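**Mindham, 11 January 2024.** Hopkin Hardware has changed the way it stores small carded stock at its Mindham shop. Items sold in blister packs now stand upright in slotted trays, one pack per compartment, with the printed card facing the front. Flat stacking in drawers ended this week.

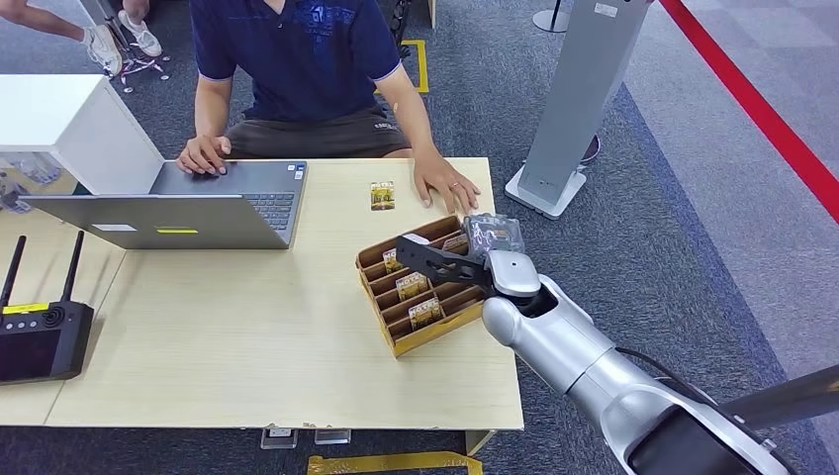 The new layout covers 113 product lines and was drawn up by stock manager Cremilda Cavalcanti. Under the old method, staff lifted a full stack to reach the bottom pack, and cards bent at the hanging hole. The trays are wooden, with low walls and parallel dividers, so a yellow-and-brown card can be read above the slot without taking the pack out. Packs wider than a slot stay on wall hooks.

Each tray is entered in the stock list by shelf and row. Valquíria Vasconcelos, who runs the counter, said a full check of the small stock now takes 22 minutes. The Ilska Road branch will change over in August, after its shelving is replaced.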